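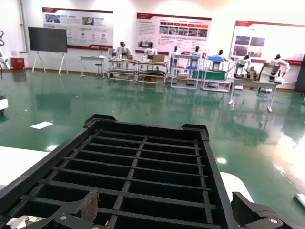

Moving house is sold to us as a fresh start, mostly by people with vans. I have now done it 5 times in 33 years, and each time I have carried the same bread machine up the same sort of stairs, on the grounds that I might begin baking in December.

The trade calls my kind "keepers". Gunhild Briem, whose family firm Stougaard has been shifting other people's pianos out of Holtura since before I owned a kettle, can spot one from the doorstep. Keepers label their boxes "misc". Throwers don't have boxes, they have a suitcase and a fern, and they are finished by lunch and want to know why you aren't.

Her advice is to start with the loft and leave the kitchen for last. I started with the kitchen and ate soup out of a measuring jug for 4 days. The loft I saved for the final evening, when I found a fondue set, two more fondue sets, and a bag of keys to doors in a town I left under the last government but six.

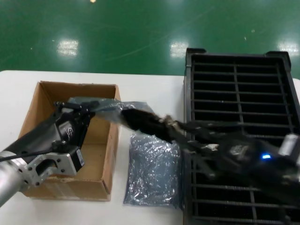 Nouhaila Badawi wrote in after my last column to say that I had the whole thing backwards, and that "you should pay for the van by the box, then see how fond you are of your fondue". She moved to Skadano with 80 books and a lamp, and regrets the lamp.

I tried her sum on the back of the removal quote. The bread machine came out at rather more than a loaf a week for a year, delivered. It is in the new kitchen now, beside the toaster, with its lead wrapped neatly round it.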